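Category: Minutes / Equipment and Services Review

Automation Equipment Review Group
Minutes of the meeting held February 27, 2022

Chair: Gervásio Miranda
Minutes: Welington Figueiredo

1. Previous minutes

The minutes of the October meeting were approved with one correction. Under item 4, "Menon" should read "Namen" in both places.

2. Zendar simulation package

The Chair reported on the trial license for the Zendar package, offered by Cakar as an annual subscription for up to 15 seats. The package provides a tabletop work cell in simulation, a library of arm models and an interface for running users' own control code. The group had asked for the trial to concentrate on approach and positioning over small equipment.

Mr. Figueiredo stated that 336 runs were completed during the trial period. Of these, 300 finished without operator action. The remainder stopped on a joint limit warning and were restarted by hand. He considered the warning messages clear but noted that the log does not record which joint was affected. 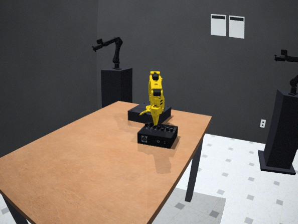 Members discussed whether the contact settings were detailed enough for work on knobs and connectors. Mr. Figueiredo said that the default values were suitable for positioning exercises, and that turning a knob would need separate tuning. The Chair asked that this be put to Cakar in writing.

It was noted that the manual covers installation well - the section on importing users' own models is two pages long and refers to menus from an earlier version.

3. Support and cost

Cakar has offered 80 hours of remote support in the first year. Unused hours do not carry over. The group agreed to request carryover before any order is placed.

The competing quote from Menon was received after the deadline and was not considered.

4. Decisions

The trial is to be extended to cover knob turning.
Mr. Figueiredo is to send Cakar the questions on contact settings, logging and the manual.
The Chair is to raise the terms of support.

5. Other business

Access to the shared drive for new members remains open from October.

Contact the Review Group | Copyright 2022 | Back to top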